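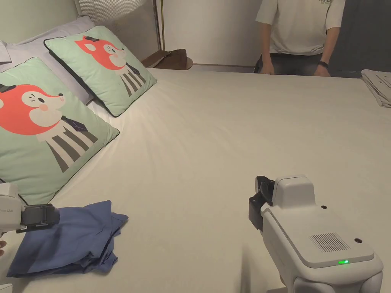

Visiting someone held at Brustport, quick version. Wrote this after my second trip, there's stuff the official sheet skips.

## Before you go

1. Get their full name and reference number. Ajith Nair on the Chacko helpline can tell you which number they want, it's the long one.
2. Book by phone. Lines open at 9 and fill up fast. Online form is broken, don't bother.
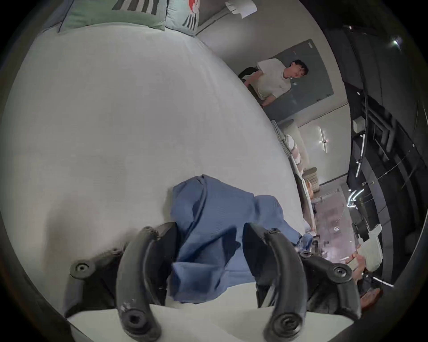 3. Write down the booking code. No code, no visit, even if your name is on thier list.
4. Photo ID, plus something with your address.

Coming by bus? Take the 50 from Grulldale, get off at Prusell. Last one back leaves before late visits end, so ask for the early slot.
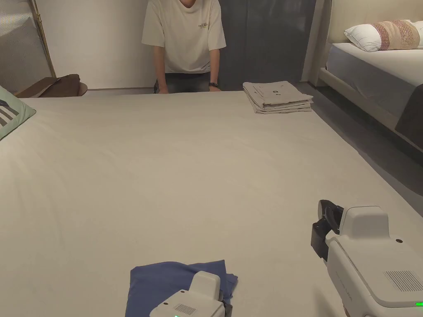
Lockers take coins only. Phone, keys, bag, all of it goes in. Paper is ok if it's loose, no staples. Get there 20 minutes early for the search.

## In the room

- Ask how they're sleeping, if they've seen a doctor, when they last heard from the lawyer.
- Write down dates. Do it in the parking lot after if they wont let you have a pen.

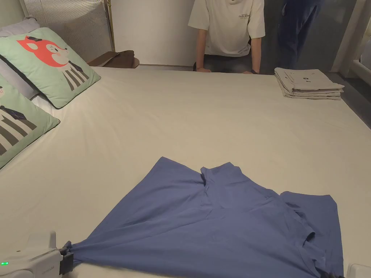 ## If they get moved

Call the helpline same day. Your booking doesn't move with them, you have to start over at step 2.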